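Calgate Hall furniture and fittings check, with my comments
Date of check: 16/09/2018
Next one due: January

I've done this the same way as last time, so each item gets a Pass, Fix or Bin, and then whatever I felt like saying about it. Sorry if I go on a bit!

1. Stacking chairs, main hall. PASS
All tried by sitting down hard and having a wiggle. I also run a thumb along the seat edges for cracks, which is dull but does find things. Please stop stacking them right up to the window sill, I can't reach the top ones and I'm not short.

2. White plastic chairs. FIX
Turn them over when you check them, the top tells you very little. You want to look at where the legs go into the seat and at the caps on the feet. Two have lost a cap and they skate about on the hall floor like anything.

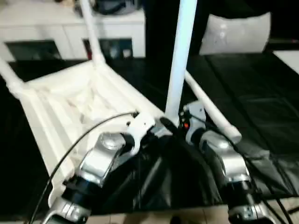

New caps are on order from Korard, 49 pence each, and I've asked for a few spares while we're at it. Until they come the two bad ones are in the back store with red tape round a leg. Please leave the tape on (somebody took it off in the summer and we went round the houses finding the right chair again).

3. Trestle tables. PASS, one FIX
Locking bars all click. One of the long ones has a splinter on the underside, just where your knee goes. Sanded it a bit, needs doing properly.

4. Folding stands and anything with a fabric panel. PASS
Open each one right out, push down on the joints, then look along the seams for pulled stitching. They could do with a wash, but grubby isn't unsafe so it's a pass from me.
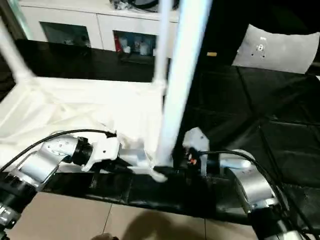
Mind your fingers when folding things down, by the way. I got a lovely blood blister off the old clothes rail and that's now in the skip, so no item 5 any more.

6. Shelving in the store. FIX
The Serance unit says 300 kg on its label and I believe it, but only if it's fixed to the wall, and one bracket has worked loose. Heavy boxes on the bottom until that's sorted, please. The paint tins have come down already.

7. Kitchen steps. BIN
Tread is bent. I've tied them shut so don't be tempted. Michailidis can do us a new pair and I've asked for a price.

8. Frames and bases. PASS
Look at the ribbing underneath for hairline cracks and give every tube a twist to see if it turns when it shouldn't. I was quite pleased with this lot, I'd expected worse! 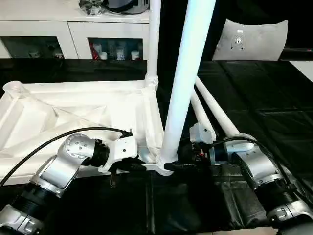
Item 8: white base with its tubes attached.

9. Fire exits and walkways. PASS
Clear on both sides when I looked. The doormat at the side door curls up at one corner, so I've turned it round.

10. First aid box. FIX
Plenty of plasters, no eye wash. On the shopping list.

Still to do: bracket, splinter, caps, steps, eye wash. Tick them off on the sheet by the kettle when they're done.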